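Packing room walk-through - Stemen unit, Hurach building
Date: May 11, 2024
Filled in by: Leonidas Athanasiadis

Thank you all for letting me wander through with my clipboard again. I have written rather more than the boxes allow, as usual, so please bear with me.

1. Work surfaces clean and free of grit - OK
The big white table is a pleasure to work at. Do keep wiping it down at the end of a shift.

2. Small cartons stored off the floor - OK
Plain brown stock from Karagiannis, 200 on the rack and all of them flat. Lovely.

3. Cartons kept back from table edges - NEEDS ATTENTION
I know it is handy to have the box right by your hip, but a full one lands hard on a foot. A hand's width in, please. 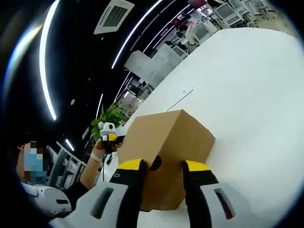
Item 3: small carton near the left edge of the table.

4. Lighting over the tables - OK
The LED strips are bright enough to read a label by, even with my eyes.

5. Cables and cords - CHECK AGAIN
Anything thin and pale is easy to miss on a white top, so run your palm across before you slide a box over. I will look at this again in September.

6. Open cartons, flaps and upright panels - COMMENT
Cut board gives a nasty little slice, and a panel standing on edge offers its thinnest side to your fingers. Hold it by the flat faces - and fold loose flaps outward before reaching in.

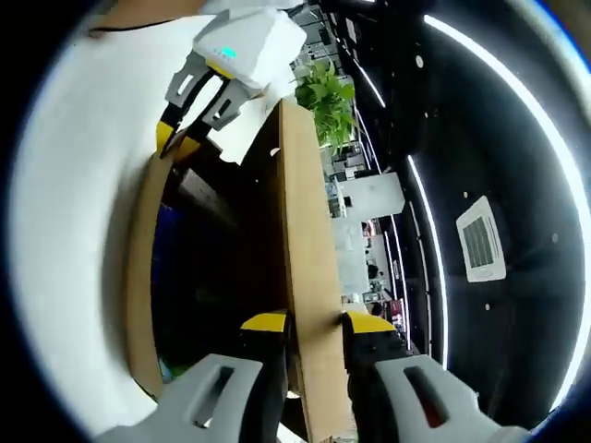 Elik: Could we add gloves to item 6? I go through 25 cartons before lunch and it is always the flaps that get me, never the knife.

Added, Elik, and thank you. Thin ones are in the drawer under the tape.

7. Walkway to the exit clear - OK

8. First aid box stocked - short on plasters, order placed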